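Project report, second term. Submitted 2020-04-27 by Ekua Amissah and Mawuli Dogbe.

# Does a finer mesh make a cleaner cup? Replacement filters for the Gallardo coffee press

## 1. Why we did this

The Gallardo is a small glass coffee press sold by Undurgate, and the screen that comes with it is the worst part of it. Both of us own one. Both of us have chewed our coffee. Undurgate sells a finer replacement screen at a price that made Mawuli put his card back in his wallet, and a smaller seller, Clernley, does one for a good deal less. Our question was whether either is worth buying, or whether you should just stop before the last mouthful like everybody else.

Our tutor, Dzifa Darko, asked us to add "and why" to the question. We have done our best with that.

## 2. What we tested

- The standard screen, new, out of the box
- The Undurgate fine screen
- The Clernley fine screen
- The standard screen with a paper disc under it, suggested by Ohemaa Ackah, who was right and has mentioned it since

We used one bag of beans throughout. It was a supermarket medium roast called Stelidwood, chosen on grounds of cost, and we can't recommend it.

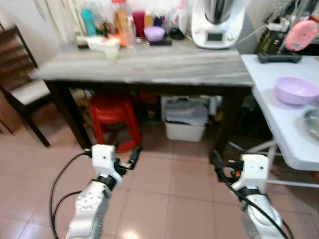 *Fig. 1. The table and the back wall.*

## 3. Method

Each brew used the same weight of coffee and the same kettle, and stood for 5 minutes before we pressed. We poured the whole press through a weighed paper filter, dried the paper overnight and weighed it again. The gain in weight is what we call sludge. The first draft said "suspended particulate matter" but we kept having to explain it.

Every screen had 6 brews at a coarse grind and 6 at a fine one. The first round, in January, had to be thrown out because the scale had been set to ounces for part of it. We're fairly sure which part, but fairly sure isn't good enough, so we started again.

We also asked 50 students to taste two cups and say which was grittier. They were paid in biscuits.

## 4. Results

At the coarse grind the screens hardly differed. All of them, including the standard one, let through so little that our scale had trouble telling them apart.

The fine grind was another story. Both fine screens beat the standard one, and the Clernley was level with the Undurgate as far as we could measure. The paper disc beat everything. It also made the plunger so stiff that Kekeli Atinga, who had the strongest wrists in the group, asked to be excused.

Of the tasters, 81 per cent picked the standard screen as the grittier cup at the fine grind. The rest either disagreed or wanted another biscuit. 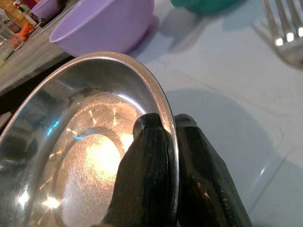

## 5. Cleaning

Fine screens clog. We hadn't planned to measure this, but by the third brew it was hard to ignore. Rinsing straight away under the tap was enough for the standard screen. The fine ones needed a soft brush on both sides, and the Undurgate frays at the rim if you scrub it, so don't.

## 6. What we would change

A better scale. More than one kind of bean. We would also grind everything in one go — our two fine batches came from different days and may not match — and write the units on the results sheet in large letters.

Ekua has bought the Clernley. Mawuli grinds coarser now and has spent nothing.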